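Hetgate Cable Packing Set, README

Release notes and data card for the second Hetgate collection. Maintainer: Bronisława Głowacki. Last revised Mar 25, 2024.

Summary

The set contains 900 episodes of a two-arm robot handling thin black cables and an open cardboard box on a covered floor area. It was gathered to train and test imitation policies for deformable objects. Episodes were collected by teleoperation with five operators. No scripted motions are included.

Contents

Each episode is stored in its own folder with joint states, gripper commands, a task string and the camera streams. Streams share one clock. Episodes are split by collection day – never at random – so that near-identical layouts do not land in both training and test. The test split holds 80 episodes and the validation split holds 63. Everything else is training data.

Camera views

Two views are given, one from the wrist and one from the head.
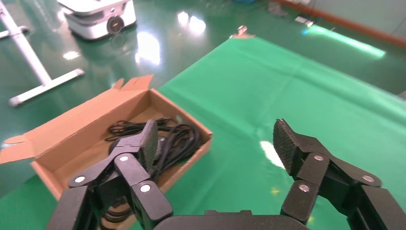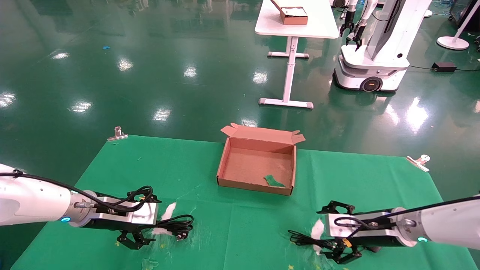 Labels are assigned per episode, with start and end times for the reach, grasp, transfer and release phases. A phase is marked only when an annotator can place both of its ends from video. The grasp phase is the least reliable of the four. In the wrist view a fingertip pad sits in among loosely looped cable inside the box, and from a view like that it is hard to say which loop will come up with the fingers. Annotators were told to mark the start at first visible cable motion and to leave the field blank if they could not find it. Blank fields are stored as null. Do not read them as failed grasps.

Success is a separate field. It is set by the operator at the end of the episode and is not checked against the phase labels. The two disagree in a few cases, which are listed in conflicts.csv.

Known issues

Floor reflections shift with the lights and can upset depth estimates near the edge of the mat. Mask the floor if your method uses depth.

Gripper width was logged in raw motor units before September. Those episodes carry the flag width_raw and need the conversion in tools/width.py.

Loading

The Mazurek loader reads the set directly. Pokimside users should export first – the native reader drops null phase fields without warning.

Fixes to labels go through the issue tracker. Include the episode number and the phase.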